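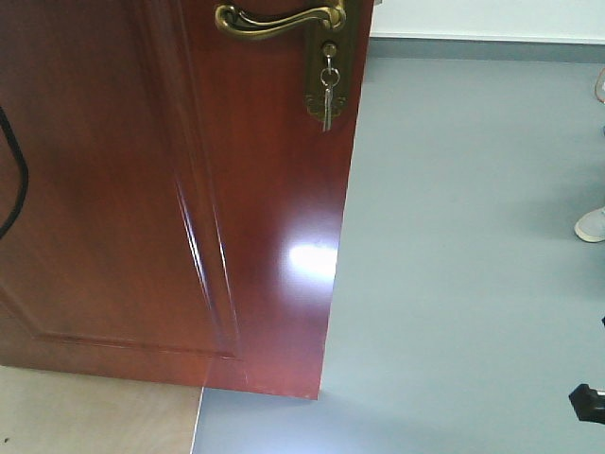

A brass lever handle on a glossy red-brown door.

Filed under: Reading Life / How To / Book Groups

How to read a prize shortlist before the winner is announced

Every November I get the same email from somebody in my book group, and it goes something like "are we doing the shortlist thing again?" We are! We always are. I've read along with the Brolline Prize enough times now that I have a method, and since people keep asking me for it (mostly at parties, mostly while I'm holding a plate), I'm finally writing it down.

Start with the first pages, all of them, in one sitting. Don't buy anything yet. Most publishers put an opening chapter online, and your library app will usually let you download a sample. I read five pages of each book, back to back, with a cup of tea and no notes. You're only trying to find out which voices you want to spend a week with. Last time there was a novel called Prustora that I'd decided from the jacket copy I was going to hate, and five pages in I'd forgotten my tea completely.

Next, check the page counts and put the books in order. I used to go shortest to longest, and I'd arrive at the big one with a few days left and a bad attitude. Now I read one short book first to get going, then the doorstop, then everything else. My copy of Botha was only 107 pages and I saved it for the very end, like a dessert.

Then work out your daily number. Add up all the pages, divide by the days you have, and if it comes to more than 99 a day, drop a book. I mean it. Pick the one whose opening you liked least and let it go. I tried to power through the full list one year and I couldn't have told you the name of a single character by the end of it.

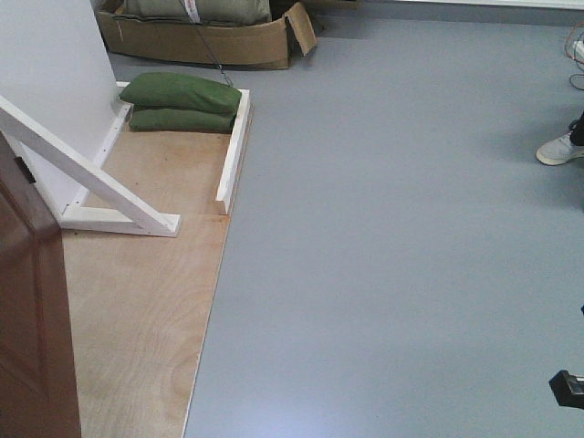
Annelies Thaler wrote in after an earlier version of this page to say she'd never drop the one she liked least, because the book she resisted at first has twice ended up her favorite. She drops the one by the author she's already read the most of, on the grounds that she'll get to it anyway. I've thought about that a lot, and I may steal it.

Okay, notes. Keep them tiny. I use one index card per book and I write on it only when I close the book for the night, never while I'm reading. It gets a line about what happened, a line about what bugged me, and a page number for any sentence I want to find again. If the card fills up, I'm done making notes on that book.

Audiobooks count, by the way! I do a lot of mine on walks. The one thing I'd say is don't switch between audio and print in the same chapter, at least if the book jumps around in time. I did that with Trerkora, which has 3 narrators and no chapter titles, and I had to go back to the beginning of part two and start over.
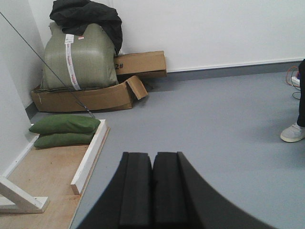 Once you've finished, rank them before you look at a single review. Write the order down on paper, with a date, and stick it inside one of the books. Reviews are great fun and I read piles of them, but they get into your head fast, and after a week of them I can't tell my opinion from the opinion of whoever wrote the longest piece.

If you're doing this with a group, have everybody hand over their ranking at the door. Give 3 points for a first choice, two for a second, one for a third, and read the totals out at the end of the evening, after the talking. Ours has matched the real judges exactly once. We were unbearable for months.

And if you run out of time with two books unread, join in anyway. Say which ones you missed and have another slice of whatever's on the table. The library waitlists get a lot shorter after the announcement, so that's when I catch up on mine.

Related posts
- What to do when you hate the book club pick
- Index cards, notebooks and the margins: how I keep track
- Reading translated fiction without the guilt
- Five pages of Prustora and why I kept going

Contact | Copyright the author, all rights reserved | Back to top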